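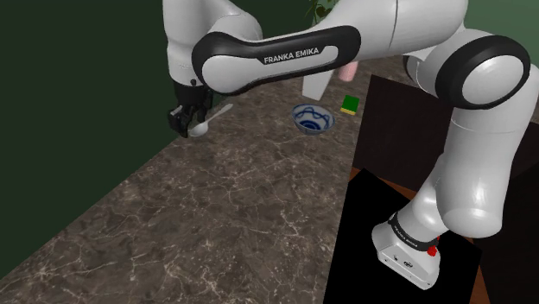
Page last changed: a Saturday in October, 8 p.m.

Let people have their ugly kitchens

I've been renting or owning kitchens for most of my adult life, and I've loved exactly one of them. It had orange tile. The cabinet over the stove wouldn't close unless you leaned on it, and the floor sloped enough that a dropped grape always ended up by the back door. I cooked better food in that room than I've cooked anywhere since, and I think about it every time a friend tells me she's "finally doing the kitchen."

My friend Loretta Whitlock is finally doing the kitchen. She has a folder. She has samples of white paint that I swear are the same white, and she lays them out on the table when I come over and asks me which one feels warmer. I said the second one. She said that was the cold one. We moved on to faucets.

I want to be fair to Loretta, who works hard and can spend her money however she likes (and whose current oven does run way too hot on the left side). But her kitchen is fine! It's a bit brown. The counters are that speckled stuff everybody's parents had, and you can put a hot pan on them, chop an onion straight on them if you're feeling reckless, spill beet juice and walk away. She wants marble. I asked her what happens when somebody sets down half a lemon on marble and she got quiet, because she'd already read about it and was hoping I hadn't.

I know what happens because Dwayne Sorensen, my brother-in-law, has marble. He and my sister put it in when they bought the place on Cetwood Lane, and ever since then you can't get a drink at their house without a coaster coming at you from across the room. Last Thanksgiving he followed a bottle of vinegar around with his eyes for an entire evening. I love that man, but I don't want to live like that, and I don't think he does either.

What bugs me is how much of this comes from thinking about the next person. Talk to anyone in the middle of a remodel and sooner or later you'll hear the word "resale." You'd like yellow cabinets, but resale. You never use an island, but resale. So you spend years cooking in a room designed for some buyer you haven't met, who will probably walk in and say it's a bit white.

When I moved into my current house I got a quote for new counters, just the counters, and the man also talked me through what he called the full refresh. I went home and did some arithmetic on the back of the quote. For the price of the sink alone I could buy a really good knife, have all my other knives sharpened, replace the pan with the wobbly handle and still have $200 left for groceries. So that's what I did. The counters are still green. There's a burn mark next to the toaster that was there when I came, and I've gotten fond of it. 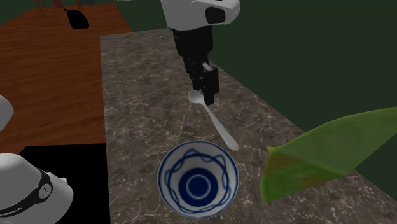 But what about the stuff that's broken?

Fix it! I'm not telling anybody to live with a leak. My neighbor Mavis Mbeki put up with a dead burner for ages before she called someone, and the repair came to less than dinner out. A drawer that sticks needs a candle stub rubbed along the runner. Bad light over the stove is worth real money to put right, and I'd spend $400 on lighting before I'd spend a dime on backsplash.

My only rule, if you want one, is to cook in the room for a year before you touch it. You'll find out where you stand when you're chopping, which cabinet you open with wet hands, and whether you really do need somewhere to park a hot tray. I was sure I hated my little pantry, the one with the folding door. By spring I'd put hooks inside it for aprons and colanders and now I'd fight you for it.

Loretta read a draft of this and says I've been unfair about the white paint. She's bringing the samples over again on Saturday, plus a new one, and I've promised to look at them in daylight this time.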